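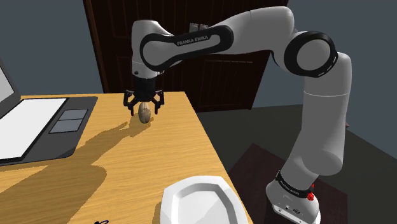 One member wondered, before the last of us had even found a chair, whether the seed library really ought to move out of the Politis building before winter, and said she would hate to see the drawers carried anywhere damp. It was a fair worry and we let it run a good while, so these minutes of the September 2026 meeting of the Hemunia Seed and Garden Circle begin there, ahead of the welcome.

The feeling in the room was mostly for staying put. The shelves are dry, the parking is easy, and the folks at Politis have been awfully kind about the key. Against that, the back hallway is narrow, and anyone coming in with a stroller has to wait for everyone else to come out. It was agreed to stay through January and talk it over again then.

Minutes of the last meeting were read and approved, with one correction: the pole beans were donated, and we had them down as bought. Apologies to the donor, who was very gracious about it.

Seed returns. We lent out 249 packets this spring and 221 have come back filled, which pleased everybody very much. The tomatoes did best. The squash is another story -- several members had grown two kinds side by side, and we are asking that those packets be marked "may be crossed" before they go in the drawer. There was a long and friendly discussion about whether anyone minds a surprise squash. Some of us rather look forward to them.

Envelopes and labels. Gromarex has sent a price for plain paper envelopes, and it was thought a little high. A member offered to ask at Firnia, where she has bought them before, and to bring a few samples along next time. Pencil is still preferred for labels, as the ink on last year's has faded badly. 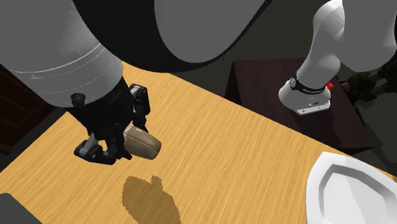

Gourds came next, and took longer than anything else on the agenda, as they usually do with us. Drying them well is mostly patience: a cool shelf, plenty of air, and turning them every few days so they don't go soft underneath. Several people asked what size is best to save for the children's rattle table, and the answer we settled on was something smooth and beige with a rounded end, much like the piece between the gripper's two fingers, small enough to hold comfortably. Bigger ones can go to the birdhouse shelf -- please leave the stems on.

Fall swap. Tables will be set out the same way as last year, with flowers nearest the door. We printed 232 flyers last time and ran almost out, so the same number will be ordered. Anyone with spare jars, please rinse them and take the old labels off first.

Any other business. The rain barrel lid is missing again. If it is in your garage, we would be glad to have it back and won't ask a thing.

The meeting closed with coffee and a very good plum cake.

Hemunia Seed and Garden Circle | Contact us | Back to top
Shares: 2 | Comments: 0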